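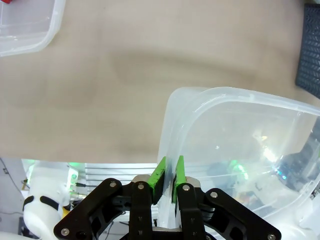 Perception is the solved bit, according to Ffion Rees, and I ought to stop going on about it and write something about planners for a change. She left that under the September post, the one where I complained about depth on frosted plastic, and I've been chewing on it since. I don't agree. I'll try to say why without repeating the September post, which was too long anyway.

16 December 2022

Some background if you're new. We use Heron for planning and execution. It takes a task, breaks it into steps, hands each step to whichever skill claims it can do it, and waits for the skill to say yes or no. Negri sits in front and supplies the grasps. Both are decent pieces of software. I've used much worse and been charged more for it.

The task I've been running is a dull one. Take a big translucent storage bin by the rim with a parallel gripper, lift, carry, put down. One finger goes inside the wall, one outside, close, go. A person does it without looking up from their phone.

Heron's report at the end of a run is a page of ticks. Approach, tick. Grasp, tick. Lift, tick. Transfer, tick. Wyn Lloyd likes this page very much and puts it in slides. My trouble with it is that I went and read the code behind each tick, and every one of them is the skill marking its own homework.

Take the grasp. The test is whether the fingers stopped closing before they reached the fully closed position. If they did, there's something between them, so it's a grasp. Fine for a wooden block. The wall of a plastic bin is thin, and it gives. Fingers holding the wall properly are very nearly shut. Fingers holding the wall by its last sliver are also very nearly shut. Fingers that have closed on nothing at all are, well, shut, and the difference in the reading is small enough that someone had to choose a threshold. I found the threshold. It's a constant in a header file with no comment, and the commit message says "tweak".

I asked Iolo Gethin where the number came from and he said it was the one that made the test pass.

So I did the boring thing and sat down with 20 runs, the wrist camera video on one screen and the ticks on the other. Heron said all 20 were good grasps. Watching the video I'd put 12 of them down as good, meaning I'd be happy to see the same thing happen with something heavy in the bin. In 6 the fingers had the wall but the bin had swung round in the grip and was hanging at an angle the planner knew nothing about. The other two I would call luck. The bin arrived, in the sense that it was on the table at the end.

I know 20 is a small number. I know one grumpy person with a spreadsheet is a poor judge. But I'd take it over the header file.

Now, the swinging. When you hold an open bin at one point on its rim it wants to tip, and a pinch grip doesn't do much to stop it. Heron deals with this by assuming it doesn't happen. At the moment of the grasp tick it takes the last pose Negri gave it, glues the bin model to the gripper in the planning scene, and never asks again. From then on it is checking collisions for a bin that is level. The real one has its far edge somewhere else. In simulation the glued bin and the simulated bin are the same bin, so of course the collision checker is perfect there, and that's where the nice numbers come from.

You could argue that's a planner problem, and Ffion will. I'd say it's a planner doing reasonable things with what it was told. What it was told came from perception, once, several seconds ago.

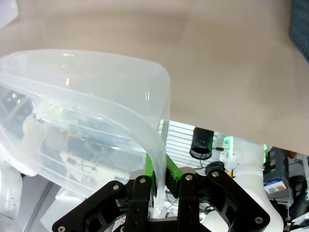 Could you ask again, after the lift? In principle yes, and Negri has a call for it. I wired it up over a couple of evenings. The pose it gives back for a translucent object held in the gripper is a thing of wonder. The depth sensor partly sees the wall, partly sees through it to whatever is behind, and partly sees the shine off the lights. Negri fits a bin to all that and returns an answer with a confidence of 0.9-something. Move the arm a little and you get a different answer, equally confident. In one run the fitted bin was inside the table.

The confidence is what annoys me most. I could work with a bad estimate if it came with a low score. I'd slow down, look from another angle, ask for help, whatever. A score that stays high through rubbish is worse than having no score, as people downstream write code that believes it. There is an "if confidence > 0.8" in Heron that has, as far as I can tell from our logs, never once been false.

Vatidura, who sell the support contract for Negri, told me the score is "not intended as a probability". Fair enough. It's a number between nought and one, it's called confidence, and it's printed with a per cent sign in the viewer, so I don't feel too silly for having got the wrong idea.

The September post had people suggesting a learned depth model that fills in the clear parts. I've tried it since. It's better! I'll give it that. The point clouds look like bins now. But looking like a bin is what it was trained to do, and when the wall bends under the fingers it cheerfully draws an unbent one. For finding a bin sitting on a table I'd use it tomorrow. For telling me what's going on in my grip I have my doubts, and five evenings of fiddling haven't shifted them.

What has helped a bit is much stupider. Three changes, none of them clever.

I split the grasp tick in two. One says the fingers stopped early, the other says the force reading at the wrist changed by a sensible amount once the arm had gone up. They're separate lines in the report and they're allowed to disagree. They disagree more than Wyn would like.

I stopped gluing the level bin. Heron now attaches a fat shape that covers the bin at any tilt I've seen on video, and plans with that. Paths are longer and uglier, and now and then it refuses a move that a person would say is obviously fine. I can live with refusals. They at least turn up in the log as refusals.

And I compare two frames from the wrist camera, one just after closing and one at the top of the lift, only in the patch round the fingertips. Our finger pads are bright green, so finding them is an easy bit of colour thresholding even with all the blur coming through the plastic. If the rim has changed its slope against the pads, something has slipped. It says nothing about the pose. It says "this changed", and I trust it further than I trust the pose. It does get fooled by reflections, and by other green things showing through the wall, so I wouldn't put it in a product.

Nerys Hopkin asked whether I'd send any of this upstream. The split tick, yes, there's a patch waiting, and it's been waiting a while. The objection so far is that it makes the success rate go down. I wrote back that the success rate was always down and we'd only just started printing it. That didn't go over well, and I probably should have left it a day before replying.

Back to Ffion, then. If perception is solved, I'd like to see it solved on a cheap see-through bin, in the gripper, under ordinary ceiling lights, with a score that drops when the answer is wrong. Ikmont showed a very smooth demo of bin handling this autumn and I watched it three times. Every bin was solid blue. I've asked them for logs from clear ones and will post whatever they send.

Still to do before I pack up for Christmas: rerun the same 20 starts with the fat shape on, and get Myfanwy Prydderch to mark the videos without seeing my marks first. If she puts down 12 good ones as well I'll be surprised. The scripts are in the usual place, the frame comparison is the messy one, and please don't copy my threshold, I made it up.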